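Olldale Project Report: Teaching a Humanoid to Take Out the Trash
Robotics elective, 2024-09-06

My task was tidying up by remote control – one hand holds the wastebasket, the other drops the trash in.
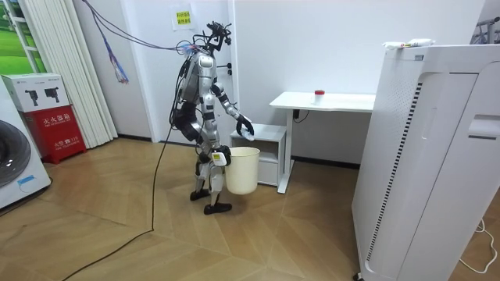
What I did

I drove both arms myself and saved every try, good or bad. I got 181 recordings in total and kept 123 for training. Most of the ones I threw out were my fault (I kept rushing the release!).

What was hard

Keeping the bin level while moving the other hand. My first 22 tries were pretty rough – I'd watch one hand and forget the other. Going slower helped a lot, and so did resting my elbows.

Next

Train on the 123 and test in October.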